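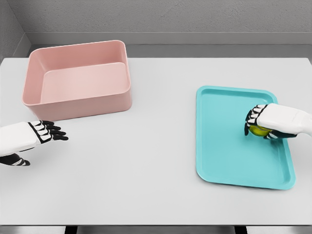

When does a two-handed robot have to stop and hold still under the new handover guideline?

Whenever the hand receiving an object has not confirmed its grip, and whenever either arm comes closer to the other than the distance set in the cell plan.

Kuveo has released the first edition of Rola, a good-practice guideline for two-armed robots that sort and pass small objects. It takes effect in January at the company's own test sites and is free for other users to adopt.

The text contains 104 clauses. Of these, 91 are mandatory and the rest are advisory. They cover grip checks, arm spacing, stop times and record keeping. A hand that loses contact with an object must report the loss within 200 milliseconds -- the limit applies in simulation as well as on hardware.
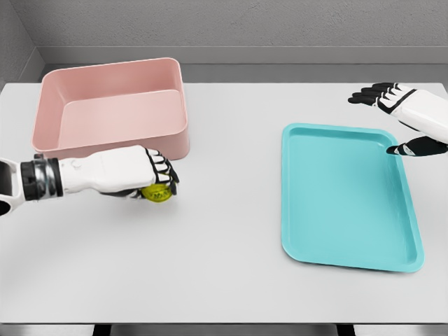
Simulated work cell with bin and tray; the left hand grips a yellow ball.

Before publication, the draft was checked against 2293 simulated runs prepared with Semaan and Lisex. Runs that broke a mandatory clause were logged by clause number and returned to the drafting group.

"Most existing rules were written for one arm and one gripper," said Delwyn Stubbs, who edited the guideline at Kuveo. "Two hands sharing a table need their own spacing rules, and those rules have to be testable."

Sites that adopt Rola must keep run logs and name one person responsible for changes to the cell plan. Comments on the first edition can be sent to the Kuveo standards desk.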